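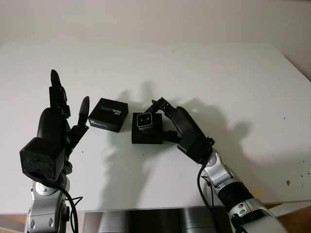

Does a pale table get wiped more often than a dark one?

Far more often, according to our diaries, and the gap is widest in homes where the table is used for several jobs in the same day.

4. Table colour and the habit of wiping

We turn now to the part of the study that gave us the most pleasure to analyse. The diary work in Kekside and Dulorville was set up to learn how people share out housework, and the kitchen table was meant to be one item among many. Then the entries began to come in. People wrote about their tables at length and with real feeling, and the table soon had a section of its own.

The final set holds 3696 entries from 642 households. Each household kept a diary for seven days, noting every time a table was wiped, who wiped it, what had been going on before and what made them do it. The last of these was an open box with no prompts, and it was filled in much more often than we had dared to hope.

4.1 What sets off a wipe

We sorted the reasons into three groups. The first is the event wipe, done when a meal or a task ends, whatever the state of the table. The second is the mark wipe, done when somebody sees a spot, crumb or ring. The third, a lovely surprise, is the visitor wipe, done when the doorbell goes or a message says that someone is on the way.

Event wipes hardly changed with the colour of the table. People with dark oak and people with white laminate cleared up after supper in much the same way. Mark wipes behaved quite differently. They made up most of the wiping in homes with white or cream tables, and they often came in little runs, with one spot leading the eye to the next. One Dulorville diary has a whole afternoon of these, each entry shorter than the last, until the writer simply puts "again".

Visitor wipes were shared out evenly between pale and dark tables, but the comments beside them were not. Owners of dark tables tended to mention crumbs and dust. Owners of pale tables mentioned old stains, and several described placing a fruit bowl or a folded newspaper over a mark that would no longer come out.

4.2 Seeing a mark and minding it

It would be easy to stop there and say that marks on pale tables are noticed because they stand out. Contrast clearly matters. A small dark speck on a white top can catch the eye from the doorway, and the same speck on walnut may last all week. Faint yellow stains are an interesting middle case, as people often told us they could see them only from one chair or at one time of day.

But noticing is only half of it, and the interviews show this beautifully. We went back to 80 of the households and asked them to talk us through an ordinary morning at the table. Many people knew exactly where their marks were. They could point to a tea ring or a pen line and tell us how it got there. Some of these marks were scrubbed at week after week, and others were left in peace for years because a child had made them. A retired baker in Kekside had kept a patch of blue ink through two house moves and was very proud of it!

We therefore separate marks that are seen from marks that are minded. Colour does a great deal to settle the first. The second depends on who made the mark, how old it is and who is expected for tea.

4.3 Things left on the table

Objects complicate the picture in a way we had not planned for. A table with a few things on it is wiped differently from a bare one. People wipe round a small object far more readily than they lift it, and over several days this can leave a border where the cleaned and uncleaned parts meet. Border marks of this kind were reported on tables of every colour, though dark-table owners usually found them only when they moved house or had a big tidy.

Small dark objects on white tables brought out some of the liveliest comments in the diaries. Writers described them as "untidy" or "shouting at me", even when the same things on a wooden sideboard went unremarked. Size seemed to count for less than contrast. A large white jug could stand for days in a home where a black glasses case was moved every evening.

Amândio Lobo, who coded the Dulorville diaries, suggested calling this the lone object effect, and the name has stuck with us. Two or three dark things together drew fewer comments than a single one. We think a pair begins to look as if it has been put there on purpose, although the diaries alone cannot settle the matter. The idea would be simple to test and we would be delighted to see somebody try it.

The interviews also gave us a useful warning about asking people to rate tidiness in general terms. The same person could call a table tidy before lunch and messy after it with nothing moved. Hunger, company and the state of the rest of the kitchen all crept into the answer. For this reason we have used what people did, as recorded in the diaries, and kept the ratings for background only.

Figure 1. Two small black boxes on a white table.
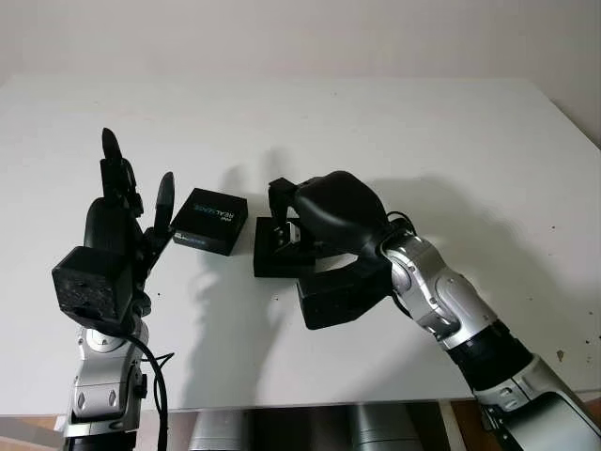
4.4 Differences between the two towns

Kekside households wiped more in the morning and Dulorville households more at night. Much of this follows from working hours, with early shifts common in Kekside. Once we compared only homes with similar hours, the towns looked very much alike, and the difference between pale and dark tables held up well in both.

One local difference did remain. In Dulorville the cloth lived on the table edge or the back of a chair, and in Kekside it was more often kept under the sink. A cloth within reach went with more mark wipes on tables of every colour. We had no question about cloths in the diary, and all of this comes from remarks that people added for themselves. A fuller study should ask about them from the first day.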